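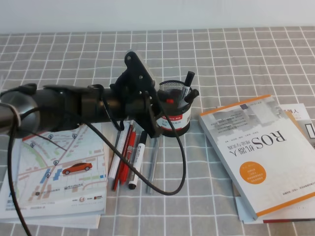

Rangement de bureau par bras seul : on en est où ?
boulon_m6
Je cherche un état des lieux sérieux sur le tri et la remise en place de petits objets, sans budget de laboratoire. Le cas qui m'intéresse est banal : des stylos couchés en vrac sur une nappe, un pot en treillis métallique à côté, des brochures et des livres autour, et un câble qui pend en boucle au-dessus des stylos. Un enfant de six ans règle ça sans réfléchir. Pour un bras, chaque élément pose un problème distinct : saisie d'un cylindre fin posé à plat, réorientation, insertion dans une ouverture déjà partiellement occupée. Chez Brokimham on nous a présenté la chose comme résolue. J'ai des doutes.

tolerance_h7
Résolue pour un stylo, toujours le même, toujours au même endroit, oui. Nous avons fait 500 essais à l'atelier sur une cellule Rokura, avec des feutres de trois diamètres. 300 réussites, en comptant comme réussite un feutre qui tient debout dans le pot et un pot qui n'a pas bougé. Le reste se partage entre prises trop près du bout et collisions avec le bord. Aucun opérateur n'accepterait un collègue avec ce score.

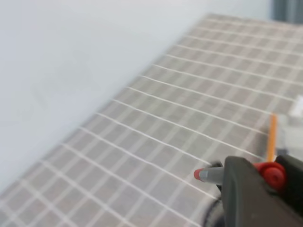

La prise n'est d'ailleurs pas l'étape la plus coûteuse chez nous. Une fois l'objet entre les mors, il faut encore savoir où se trouve son extrémité, et un glissement de quelques millimètres suffit à fausser toute la suite. On recalait à vue avant chaque insertion, ce qui doublait le temps de cycle.

Kervadec_auto
Pas d'accord sur la conclusion. Votre critère mélange deux choses. Si le pot est léger et non fixé, vous mesurez la stabilité du pot. Collez-le et refaites la série. En production tout est bridé, personne ne pose un contenant libre sur un tissu.

tolerance_h7
En production, non. Dans une cuisine ou sur un bureau, si. Le sujet parle bien de tâches ménagères, ou alors j'ai mal lu.

boulon_m6
Les deux m'intéressent, ménage et petit atelier. Le poste visé chez nous est la remise en ordre d'un établi en fin de journée : outils à main, crayons, fiches papier. Rien n'est bridé.

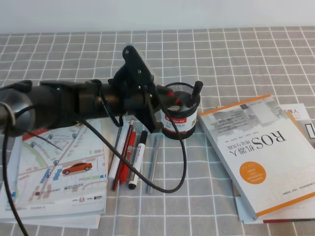
Pour compléter le cahier des charges : pas de contrainte de cadence, la machine peut y passer la nuit. Contrainte forte par contre sur la casse et sur le papier. Une fiche pliée est une fiche à réimprimer.

limaille
Le papier, oubliez. Une feuille seule sur un plan souple, une pince à deux mors ne la prend pas proprement, il faut une ventouse ou un bord qui dépasse. Une pile entière, ça se pousse, et encore, les feuilles du dessous restent souvent sur place. Les livres passent mieux, à condition que l'ouverture de la pince dépasse l'épaisseur.

Kervadec_auto
Avec le préhenseur Subramaniam à mors fins on prend une brochure par la tranche. Testé en mars, 14 brochures de suite sans marque visible. Donc « oubliez » me paraît excessif.

limaille
14 de suite, même format, même grammage, même orientation ? Si oui, on est revenu au point de départ.

Kervadec_auto
Même format, orientations variées. Je n'ai pas fait varier le grammage, d'accord.

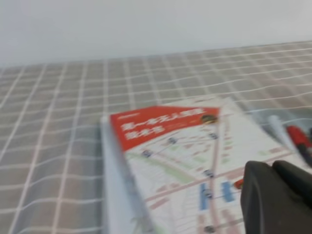 Dernière modification du message : juin, 22 h 47

tolerance_h7
Je reprends ici les points qui me semblent établis, à corriger si besoin.
Cylindre rigide isolé, posé à plat : faisable.
Deux cylindres parallèles qui se touchent : il faut les séparer d'abord, échecs fréquents.
Insertion dans un pot libre : 300 sur 500 chez nous, à refaire avec pot fixé, je prends la remarque de Kervadec.
Papier en pile épaisse ou brochure : selon pince et grammage, rien de généralisable.
Feuille seule : non avec deux mors.
Câbles qui traînent dans la zone : personne ici n'a de chiffres. Chez nous la consigne est de les gainer le long du bras – l'accrochage d'un objet par une boucle nous a coûté une demi-journée de remise en service.

limaille
Ajoute les objets translucides. Règles, porte-mines, tout ce que la caméra de profondeur traverse à moitié. Le module de vision Lendis nous donnait un contour différent à chaque acquisition. On a fini par les retirer de la série, ce que les démonstrations font aussi sans le dire.

boulon_m6
Merci. Je garde l'idée de limiter le périmètre aux outils rigides et de laisser les fiches aux humains. Quelqu'un a-t-il un retour sur les mors souples de la série 504 ? Le fournisseur annonce une bonne tenue sur les petits diamètres, mais la fiche technique ne donne pas de valeur sous 8 mm.

Kervadec_auto
Essayés. Correct sur du feutre épais, ça roule sur un crayon. Je peux t'envoyer les relevés d'effort, en message privé par contre.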